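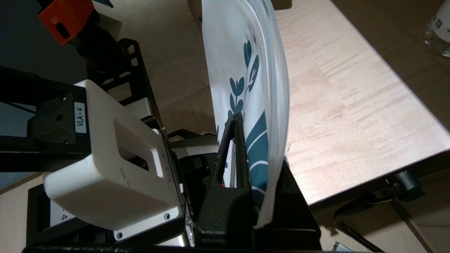 葉っぱ柄の袋。

2025年7月7日 文・編集部
シェア 2,474 コメント 13

引っ越すたびに思うんですけど、賃貸って部屋そのものより「誰が管理しているか」で住み心地が決まりませんか? 私は前の部屋で給湯器の修理を三週間待たされて以来、内見では管理の人ばかり見るようになりました。それで今回は、賃貸マンション「ヴォムクーム」の管理人、ダグニー・アルナルドッティルさん(Dagný Arnardóttir)にじっくり話を聞いてきました。

まず驚いたのが電話の早さ。取材のお願いをしたら、二コール目でご本人が出たんです。「管理会社がエディエに変わったとき、コールセンターに一本化する話があったの。でも私が嫌だって言って。夜中に水が漏れてる人に番号を三回も押させるなんてねえ」。おお、耳が痛い会社もありそう。

修理の受付は電話でも、管理人室のノートでもいいそうです。スマホのアプリもあるけれど、使う人と使わない人がはっきり分かれるとか。「ノートに絵を描いてくる人もいるのよ。蛇口の絵。あれは助かるわね、型がすぐ分かるから」
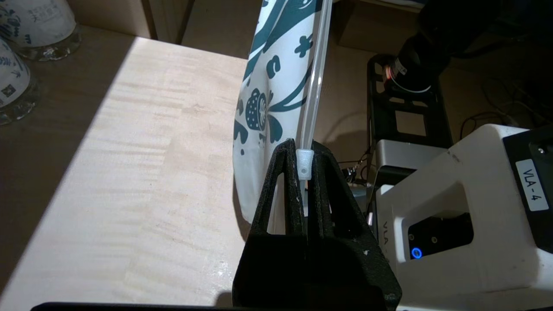 で、私がいちばん聞きたかったのがゲストルームのこと。ヴォムクームには一階に和室がひとつあって、住人なら一泊2,000円で借りられるんです。安い! 実家の両親が来るたびに布団をレンタルしていた私には夢のような話です。ただ、お盆と年末は毎年取り合いになるそうで、いまは抽選。「最初は先着順だったの。そしたら朝五時から管理人室の前に並ぶ人が出ちゃって、やめました」。シーツ代は別に1,000円かかりますが、自分で持ち込めばなし。ここは覚えておくとお得です。

ペットは小型犬か猫を一匹まで。楽器は夜八時まで。このへんはよくある決まりですが、面白いのは入居前に必ず上下左右の部屋の生活時間を教えてもらえること(もちろん名前は伏せて)。朝が早い人の上に夜型の人が入ると、どうしても揉めるらしいんですね。「怒鳴り合いになってから間に入るのは大変。先に言っておけば、スリッパを買うくらいで済むのよ」

七月からは宅配ロッカーもグノン製の新しいものに入れ替わり、冷蔵の棚が付きました。これは住人のアンケートで要望がいちばん多かったもの。全員が大喜びかと思いきや……。
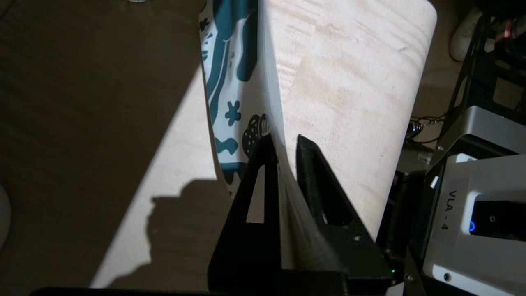 冷蔵の棚より駐輪場の屋根を先にしてほしかった、雨の日にサドルを拭くのはもううんざりだ、とエレベーターで一緒になった方には言われてしまいました。ダグニーさんに伝えると「それ、先週も言われた」と大笑い。屋根は隣のソリマン駐車場との境界の確認が残っていて、秋には見積もりが出る予定だそうです。

帰りぎわ、空き部屋はありますかと聞いてみました。ええ、半分は自分のためです。「いまは満室。でも三月に一部屋空くかも。日当たりはいいけど、エレベーターから遠いわよ」。遠いのは全然かまいません。連絡先はしっかり置いてきました。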